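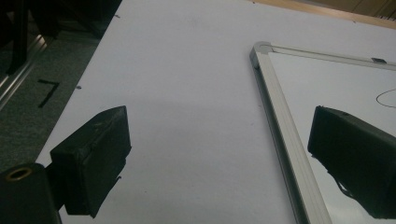
Girard Neighborhood Fund, February update

1/ The Girard Neighborhood Fund is pleased to share a report on its free laundry program in Suminton. The posts in this thread cover who was served over the past season, how the money was spent, what will change in the spring, and how residents may sign up.

2/ The program paid for washing and drying for 462 households this season. A household is counted once, no matter how many visits it made. Single adults living alone are counted as households.

3/ The program began with a request from Leandro Lorente, who teaches sixth grade in Suminton. He wrote to the Fund two winters ago to report that several of his students were missing school on days when they had no clean clothes to wear.

4/ Mr. Lorente asked for a washer and dryer for the school building. The building's plumbing could not support them at the time. The Fund offered to cover the cost of laundry at a nearby business while a longer plan was worked out, and that arrangement became the present program.

5/ "I had kids who would stay in their coats all day, and I thought they were cold," Mr. Lorente told our board. "One of them finally told me why. After that I kept a box of detergent under my desk and started writing letters."

6/ Laundry is now offered at four sites. The largest is Brostar Coin Laundry on Girard Avenue, which sets aside its back row of machines for program guests every Monday evening. The other three sites honor our cards at any hour they are open.

7/ We wish to thank the owners of Brostar for keeping their price to the Fund unchanged for a second season. They also stay open an hour past their posted closing time on program nights, at their own expense.

8/ On its busiest Monday this season, the Brostar site ran 138 loads. The line reached the door by 6 p.m. and the last dryer was emptied shortly before 11. We apologize to the families who waited more than an hour that evening. Changes to the schedule are described further down.

9/ Of the households served, 73 were referred by a school nurse, counselor or teacher. The rest came through the food pantry, the housing office, or on their own. No referral is needed and none will be asked for.

10/ Several residents have asked why the Fund does not check income. The first season's paperwork took up nearly as much staff time as the laundry itself, and a number of parents left the line when they saw the form. We dropped the form and have not brought it back.

11/ A word on cards. Each household receives one reloadable card, good for washing and drying only. The card has no name printed on it. A lost card may be replaced once per season by calling the Fund office, and the balance will be moved to the new card.

12/ Cards cannot be used for drop-off service, vending machines or dry cleaning. We have been asked about dry cleaning for job interviews. The Fund has a separate clothing grant for that purpose, and office staff can explain how to apply.

13/ Detergent and dryer sheets were supplied in part by Solix Home Supply. Please note that both regular and fragrance-free detergent are kept on hand at every site. Guests with skin allergies or asthma should ask for the fragrance-free kind at the counter.

14/ The children's reading table at Brostar will continue. It was started by Mr. Lorente, who brought two crates of books from his own classroom and has been at the table most Mondays with a stack of homework to grade. Children may take a book home and need not return it.

15/ He has also become known for folding fitted sheets, a skill he has been asked to teach more than once. A short lesson was held by popular request in January. We are told that results varied.

16/ At its most recent meeting, the board voted to present Mr. Lorente with the Fund's Good Neighbor Award. He asked that the gift that comes with the award be put toward dryer time, and the board has agreed to do so.

17/ How the money was spent: the greatest share went to card balances. The next largest cost was transportation, mainly bus passes for families who live north of the rail line. Printing, detergent beyond what was donated, and replacement cards made up the remainder.

18/ No part of the laundry budget is used for staff pay. Office salaries are covered by the Fund's general account. A full statement may be requested in person or by mail.

19/ Spring changes. Program night at Brostar will be divided into two check-in periods. Households with school-age children are asked to arrive from 4 to 6:30 p.m. All others are asked to arrive after 6:30. No one will be turned away for coming at the wrong time, but the wait may be longer.

20/ We are also setting a limit of three washers per household at any one time during program night. Guests with more laundry may start a second round once the line has cleared. Bedding and comforters should go in the large front machines, which are easier on heavy items.

21/ A pickup service for residents who cannot leave home is being tested on two streets near the senior apartments. Bags are collected in the morning and returned the next day. The test will run through the end of spring. We are not able to take new names for it yet, and we will post here if that changes.

22/ The question of a washer and dryer at the school remains open. The district has said that the plumbing may be looked at during summer repairs. If the work goes forward, the Fund is prepared to buy the machines. Mr. Lorente has already measured the closet.

23/ To sign up for a card, visit the Fund office on Girard Avenue during regular hours, or speak with the attendant at Brostar on program night. Please bring the number of people in your household. Identification is not required.

24/ To give, residents may drop off unopened detergent at the office or make a gift to the laundry account by check. Please write "laundry" on the memo line. We are not able to accept opened containers, bleach, or used appliances.

25/ Businesses that would like to serve as a fifth site should call the office and ask for the program desk. We are especially interested in hearing from a laundry north of the rail line, where families now travel the farthest.

26/ Correction to post 6: two of the other three sites honor our cards at any hour they are open. The third, on the east side, stops accepting them one hour before closing so that the last loads can finish. We regret the error.

27/ Several replies have asked whether cards from last season still work. They do. Any balance left on an older card has been carried over, and it may be checked at the card reader by the door at Brostar or by calling the office.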